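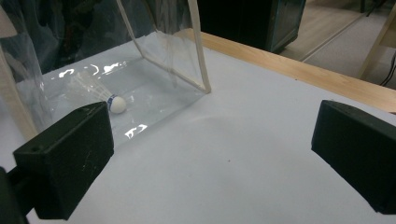
A broad white tabletop, with a few faint smudges.

Lesthorpe is back for a second season, and so is its theme song, all 90 seconds of it. Most children's shows gave up on long openings years ago. This one still introduces seven characters by name, including Fadus, a badger who has spoken in two episodes so far and both times asked for soup.

The series follows the Kettunen sisters, who run a lost property office in a seaside town and return things to people who would mostly prefer not to have them back. It is loud and silly. My five-year-old thinks it's a documentary.

Tharun Nair, who created the show and writes most of it, got his start on Jiltthorpe, a puppet series about a haunted bus depot that ran for one winter and frightened everybody under ten. He learned a lot there, he says, mainly about felt.

The new episodes give the older sister more to do, and the mayor less, a trade I'd make in most towns. The songs are better too. One about a left shoe has been in my head since November, and I've made my peace with it - my neighbors have not.

Not all of it lands. The talking umbrella gets a whole episode and can't carry it. But the finale, set overnight in the lost property office with the power out, is the funniest half hour the show has done, and Fadus gets his soup.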